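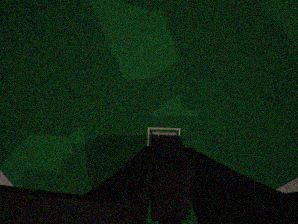
Twal Simulation Team — Working Practices

How to sign off a low-light wrist view

Dim renders are allowed. Mystery is a separate budget.

1. Find the gripper first. A big black shape at the bottom with a blunt tip counts. A hunch doesn't.

2. Look for one edge you'd bet lunch on. The thin beige outline over the tip will do nicely; the soft green patches won't.

3. Leave the grain alone. Rima Hourani once smoothed 119 renders for Skekia and got to redo all 119.

4. Keep the light setting with the render. "Dark-ish" is not a setting, Nizar.

5. Get 2 people to look, separately, on different monitors. If they disagree about where the tip ends, the view goes back in the queue — no tiebreak by seniority.

6. Write "can't tell" when you can't tell. The form has a box for it, added in March after some very creative answers.

Disputes go to Nizar Saliba, before lunch if possible.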